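Subject: Re: [handheld-data] how many tries per bag before you change the bag?

Hello all,

I am sorry for the slow answer, January was full for us with moving the Clallis sessions to the smaller room. I put the earlier message here so that the thread stays readable.

> We are starting our first collection with the hand-held grippers and we plan 3000 demonstrations of unpacking and packing bags. Our question is how to divide them. One option is to take few bags and do very many tries with each. The other is to take many bags and do few tries with each. We also don't know if we should keep the failed tries. In the Vusance files I see that failed ones were removed, but there is no note which explains why.
>
> Second thing: do you reset the bag to the same shape every time, or do you leave it how it falls?

I will answer in the order of the questions.

On the division, we made the first mistake already, so you can avoid it. In our first round we had 495 demonstrations on one single paper bag with stiff walls. The policy learned this bag very well, and then with a soft cloth bag it closed the fingers in the air beside the handle. After this we changed the plan to 147 tries for each bag and then a new bag, also when the people collecting are just becoming fast with the old one. I believe that fewer tries would also work, but I have no measurement for it, so please take this as opinion.

Cloth bags with straps need more tries than the others. The strap is never in the same place two times, and it can lie on the table, go over the rim or hide under the bag. We ask the collectors to begin with whichever strap is the easiest to reach and not to prepare it with the other hand. If the hand comes in to help, we mark the episode with the tag "assisted" and it goes to a separate folder.

On failed tries: in Vusance they were removed because the training script of that time could not read the label. Today we keep them. A strap which slips out and is caught again is one good episode in our opinion, and we don't cut it in two. Only when the collector gives up do we write "fail" in the sheet.

On the reset, we leave the bag how it falls for four tries, and on the fifth we lift it and drop it from a low height. Before, we had a drawing with the correct position on the table and the loss looked beautiful, but the test on Bisht (this is our arm with the two soft fingers) was poor.

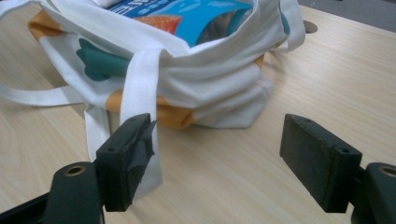 Should the package inside be the same during all tries with one bag?

We change it every 20 tries, and we mix flat things with round ones so that the weight and the shape of the bag are different too.

I can share our sheet with the columns if somebody wants it. It is made for the Flustska format, so the episode number is in the second column and you must move it if your loader expects the first. Please write to me outside the list, the attachment is too big for here.

With kind regards,
the Clallis collection desk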